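《潮线以下》阅读与改写项目报告
课程:类型小说研究
7/7/21

一、为什么选这本书

小组最初的备选书单很长,有硬汉侦探,有北欧警察小说,还有几本校园推理。最后定下《潮线以下》,是因为我们两个人都在读完第一章的当晚给对方发了消息,内容几乎一样:这本书能写出东西来!作者孟宝蓝(Bo-ram Maeng)的名字在课堂上没有出现过,图书馆里也只有一册,借来的时候书脊已经松了,前面的读者还在几处对话旁边画了铅笔线。

小说的故事发生在一个叫斯基通洛(Skitunlow)的海湾小镇。镇上的人祖祖辈辈养牡蛎,后来一家名为蒂卡雷奥(Tikereo)的公司来租海床,打算建海水淡化厂。书一开场,镇上的潮汐记录员斯凯尔顿(Skellton)失踪了,他保管的记录本里少了两页。主角赵(Cho)是从外地调来的验船师,本来只负责检查一条旧驳船,却一步一步被卷了进去。

全书312页,分成上下两部。我们用了整个三月读第一遍,之后又各自重读了一部分,我负责上部,组员负责下部。

二、研究问题

我们想弄清楚的事情其实很朴素:一本以环境争议为背景的悬疑小说,怎样让读者既关心“谁干的”,又关心“海湾会怎么样”?这两条线在很多同类作品里是互相拖后腿的。案子一紧张,环境的部分就成了布景;作者一谈环境,案子就停下来等人讲课。《潮线以下》给我们的感觉是,它在大多数章节里都没有停。

由此又分出一个小一点的问题,就是线索的摆放。赵是外来人,她看不懂潮汐表,读者也看不懂,所以作者可以把最关键的证据一直放在桌面上。我们很想知道这种写法具体是怎么做到的,自己能不能学着写一段。

三、方法

我们先做了一份线索卡片。凡是后来被证明与失踪案有关的句子,都抄下来,写上页码、出现的场合、由谁说出,一共得到161张。抄的时候才发现有多费手,不过也正是抄写让我们注意到许多默读时滑过去的地方,比如镇上的人提到斯凯尔顿时用的时态,在第五章以后悄悄变了。(这一点我们在原文版里核对过,中文里看不出来。)

然后把卡片按场合分类:码头、船上、镇议事厅、私人住宅。分类时我们有过争论。第九章赵在电话里听到的那段潮汐播报,到底算船上还是算码头?书里她一只脚已经跨上了舷梯。最后归到了船上,理由是挂电话以后的情节都在船上发生。

最后一步是改写。我们从书中挑了一个场景,保留人物和线索,换一个叙述者重写一遍,看看悬念还在不在。

四、上部:慢,但是慢得很有意思

上部很多读者嫌慢。我们在读书网站上看到的短评里,放弃的人多半停在第四章,也就是赵一连三天检查驳船的那一段。我自己第一遍读也有点着急,第二遍却特别喜欢。作者把船体上每一处修补都写得清清楚楚,补过的钢板、换过的铆钉、新漆盖着的旧漆,而船主在旁边什么都愿意聊,唯独绕开去年冬天。等到下部揭开那条驳船的用途,再翻回来看,几乎每一段话都有分量。

斯凯尔顿虽然没有正面出场,形象却很鲜明。他的记录本里除了水位,还记着谁家的狗跑丢了、哪天的雾里有柴油味。这些零碎的句子穿插在各章开头,刚开始像是闲笔。我最喜欢的一条只有一行,写他等退潮等到睡着,醒来鞋不见了。后来那只鞋当然又出现了,在哪里出现我就不写了,报告是要在班上传阅的。

五、一个重点场景:厨房里的谈话

第十三章是我们改写的对象。赵去拜访斯凯尔顿的姐姐,两个人在厨房里谈了很久,外面涨潮,汤在炉子上煮着。姐姐说的每一句都是真话,可是她说话的顺序是乱的,赵要到三章以后才把顺序理对。我们都认为这是全书写得最好的一章。

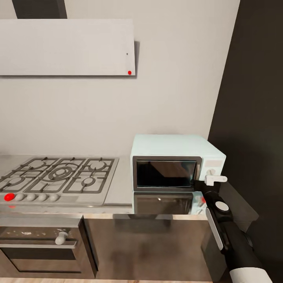 图1 厨房一角,灶台与抽油烟机(三维渲染图)

原文用的是第三人称,紧跟着赵的视线。姐姐一转身去搅汤,赵就看不见她的脸,读者也看不见。作者在这一章里让她转身了好几次,每一次都恰好在她提到弟弟的时候。读到第二遍,我才明白那锅汤根本不是为了吃的。

我们的改写稿把叙述者换成姐姐,用第一人称,写了792个字。写起来比想象中难得多!第一稿里,姐姐一开口就把什么都交代了,因为她心里知道弟弟最后一次出海的时间,而第一人称很难瞒住读者又不显得作弊。组员提出让她一直想着别的事:汤咸不咸、这个外地女人的大衣该挂在哪里、潮水会不会漫过后院的台阶。弟弟的事只在这些念头的缝隙里冒出来。第二稿这样处理以后,悬念回来了一些,虽然还比不上原文,但读的人会开始替姐姐紧张,这是原文没有的味道。

我们把两稿都发给了同班几位同学看。有人更喜欢第一稿,觉得痛快。有人看完第二稿后问,姐姐是不是凶手。她不是,可是能让人这样问,我们高兴了一整个下午。

六、下部与结尾

下部节奏明显加快,章节变短,蒂卡雷奥公司的人也从信函里的签名变成了坐在议事厅里的真人。组员对其中的公司代表评价很高,他有礼貌、做过功课,对牡蛎的了解甚至超过一部分镇民。正因为这样,议事厅那场辩论读起来才揪心,两边都有说得通的地方,也都藏着东西。

不满意的部分也要写。第二十章的追逐戏像是从另一本书里搬来的,赵忽然会开快艇了,前面没有任何铺垫。还有议事厅辩论结束后,一位老渔民用将近两页的篇幅把海湾的意义重新讲了一遍,前面的故事已经让我们感受到了,再讲反而变轻了。线索卡片也支持这个印象:这两处连一张卡片都没有产生。

结尾我们的看法不同。案子破了,淡化厂的事却没有定论,最后一段是赵自己学着在本子上记水位。组员觉得太收着了,她希望知道投票结果。我倒是很满足,合上书以后还去查了什么叫大潮和小潮,查到半夜。

七、遇到的困难

卡片的分类标准中途改过一次,前面的一批因此重新整理,花的时间超出计划。另外,我们手上只有一册书,交接常常要约在食堂。有一回书忘在了食堂,好在第二天还在失物架上。

改写的评价方式也不够严谨。几位同学都是熟人,说话客气,而且知道我们喜欢哪一稿。如果再做一次,应该隐去稿次,请不认识的人来读。

八、下一步

我们打算把姐姐那一稿再往后写,写到赵离开以后她独自关火、收碗的那几分钟。组员还想试试用斯凯尔顿记录本的口吻写一组短章,每章一行水位,一行闲话。线索卡片已经录入表格,想看的同学可以找我们要,看之前请先把书读完,里面全是剧透。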